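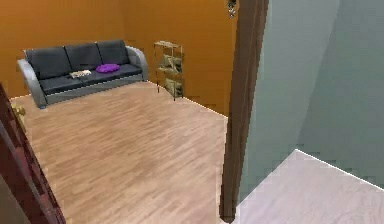
Section 5. Teaching the Lounge Round

By now you have Vamden installed on the office computer and you have signed in at least once, so the dull part is behind you. In this section you will teach the tidying round for a lounge, using the practice room that comes with the software. The practice room is a simulated one, and you can make as many mistakes in it as you like before a unit goes anywhere near a Prekwood guest suite.

Please set aside a quiet hour for this if your supervisor can spare you. Most of our housekeepers get through it faster than that, but it is much nicer without a phone ringing – and the second lounge you teach will take a fraction of the time.

Before you begin

You will need your staff login, the suite list for your floor, and the paper checklist you used before Vamden came in. Do keep that checklist. It holds years of good sense about what guests leave where, and you will be copying a fair amount of it into the round.

Opening the practice room

1. From the start page, choose Rooms, then Practice, then Lounge. Loading can take a minute or two on the older office machines.

2. Turn the view until you can see the whole sofa and the floor in front of it. The arrow keys do this, and so does dragging with the mouse.

3. Click each loose thing on the seat and give it a name. Use the words you would use with a coworker. "Purple cushion" is a perfectly good name, and it will be a lot easier to find later than "Item A."

4. Choose a handling rule for everything you have named. There are 3 rules: Straighten, Move, and Leave Alone. The purple cushion should be set to Straighten. Reading material should be set to Leave Alone for now, even if you would normally put it away.

Note: A guest's own book and a house magazine can look very much alike to the software. Until you have marked the house copies on your suite list, the unit will skip all reading material and send you a message, and you can settle the matter yourself when you come by.

5. Press Save Draft. The draft is visible only to you and your floor lead.

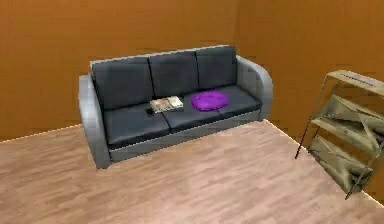

6. Look closely for small dark items on the dark seat cushions. They are easy to miss on screen. Zoom in with the plus key, and if you can't decide what something is, name it "small item" and set it to Leave Alone.

7. Mark the furniture that stays put, meaning the sofa and the shelving. Draw the outline a little generously around the feet of the shelving so the unit keeps its distance.

8. Press Run. Watch the round all the way through the first time, please, even though it is slow going.

Caution: Never publish a round to a real suite straight from a draft. Your floor lead must approve it first, and the suite must be marked vacant. If a guest comes back early, press the red Stop key on the Lidell dock by the service door. The unit will halt where it stands.

What changes on your shift

When we brought in the first units last August, the question we heard most was whether anyone would lose hours. Hours were kept as they were. The straightening and the first walk-through now go to the unit, and you will find more of your morning goes to inspection, linens, and answering its messages. Some people love this and some miss the old rhythm. Odair Honorato on the third floor still does the cushions himself in the suites he has looked after longest, and Vamden allows for that: set the suite to Manual and the unit will pass it by.

The message log holds 1000 entries, after which the oldest are dropped. Export it before then if your floor lead wants a record.

For login trouble, ask Fasil Abera in the Karabulut building. For anything to do with naming or handling rules, go on to Section 6.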